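Why I Stopped Buying Shoes a Size Too Big

My mother bought every pair of shoes I had as a child one size up. She would press her thumb down in front of my big toe, feel the gap, and tell the clerk we'd take them. I did the same with my own two kids for years without giving it any thought. I now think it is a bad habit, and I would like to talk a few other parents out of it.

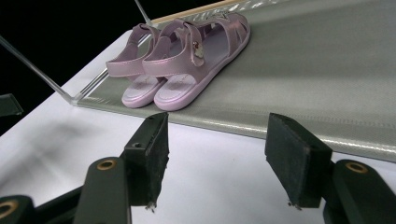
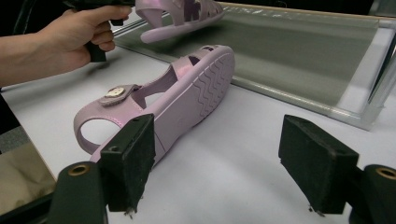 Child-size summer sandals in pale pink-lilac.

The case for buying big is easy to state. Children grow, shoes cost money, and a pair that is loose in spring may fit by fall. I understand this well. When my daughter was four I was working part time at the Werkport warehouse, and a pair of shoes at full price was something I had to plan for. If you had told me then that I was buying the wrong size, I would have asked you who was going to pay for the next pair.

But look at how it works out. A sandal that is too long slides forward and back with each step. The child curls her toes to hold on to it. She trips on the front edge going up stairs. After a week of this she leaves the sandals by the door and asks for her old ones, which are too small. By the time she has grown into the new pair it is cold out and she needs something else. The money was spent on a shoe that was worn properly for a few weeks, if that.

I kept a list one year. It was not a scientific study, just a sheet of paper inside the closet door. I spent over $400 on shoes for two children, and the pairs that got the most wear were the ones that fit on the day we bought them. The pairs bought big did not last longer. They got dragged, stepped on at the heel, and left at the pool.

Wim Visser ran the shoe counter at Gunn in Fornville for many years, until the store closed. He would measure both feet with the child standing up, and he would not sell you a pair he thought was too long. People complained about this. I complained about it. I once told him I was the customer and I would take the larger ones, and he put the lid back on the box and said I could find them somewhere else. I drove to the mall and bought them there. My son fell on the school steps that same month and chipped a tooth. I can't prove the shoes did it, but I know what I think.

A growing foot does need some room. I am not asking anyone to buy shoes that pinch. A little space in front of the toes is fine, and any decent clerk will show you how much. What I object to is the extra size on top of that, the one we add for our own comfort and call being practical.

The stores are partly to blame. Most places I go now have no one who can measure a foot. The children's shoes hang on hooks or sit in bins, and the sizes don't agree from one brand to the next. My daughter took one size in the Ulletti shoes her aunt sent her and a different size in everything else she owned. A parent standing in that aisle with a tired child is going to guess, and will guess high, every time. I don't think that is a failure of character. It is what happens when a store cuts the one job in the department that required knowing something.

So what should a family on a budget do? Buy fewer pairs, for a start. A child needs one pair for school and one for whatever the season calls for. Buy used when you can. Sandals are good for this, as many of them get one summer and are then outgrown with plenty of tread left. I have found good ones at church sales for 50 cents. Look at the sole and the buckle or strap, and put them on the child before you pay.

Trace the foot on paper if the child can't come along. Stand the child on the sheet, draw around both feet, cut the shapes out and lay them inside the shoe. It takes two minutes and works better than holding a sole up against an old shoe and hoping.

And pass things on. We all have a bag in the garage. My sister had one with my niece's sandals in it for three years -- by the time she thought of my daughter they were too small for her too. They would have saved me a trip and saved my sister a shelf.

My mother still presses her thumb down on the toe when the kids visit. She says there isn't enough room in there. I tell her they fit.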